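Armrest

An armrest is the part of a chair that holds up your forearm while you sit. I've been editing the seating pages on this wiki for a while now, and I still think armrests get less love than they deserve (the page on casters is four times as long!).

Types

Fixed arms are bolted straight to the seat or the back and stay put. Adjustable arms slide up and down on a post, and the fancier ones swivel too. Then you have flip-up arms, my personal favorite, which swing out of the way when you want to scoot in close to a table. Most office chairs come with 2, though I once sat on a one-armed Manora in a waiting room in Clananby and got used to it faster than I expected.

Padding

The top is usually a pad over a stiff core. Soft foam feels great in the store but flattens out if you lean on it all day, so I go for the firmer stuff. The Kawaguchi 579 has a pad held on with 4 screws, and you can swap it in a few minutes with a plain screwdriver – I did mine on a Thursday night in front of the TV.

Height

With your shoulders relaxed, your elbow should just rest on the pad. Too high and your shoulders creep up toward your ears; too low and you end up slumping to one side. The old Nollton 800 sits too high for me, and its arms don't move at all.

See also: Office chair, Footrest, Seat cushion

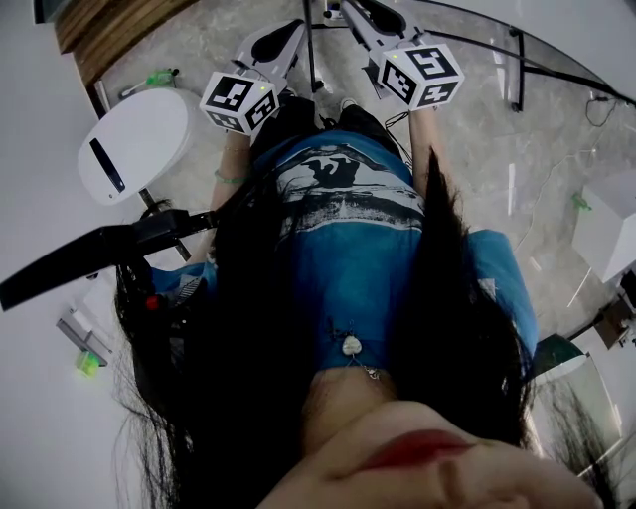 Chair with a black padded armrest, on a gray tiled floor.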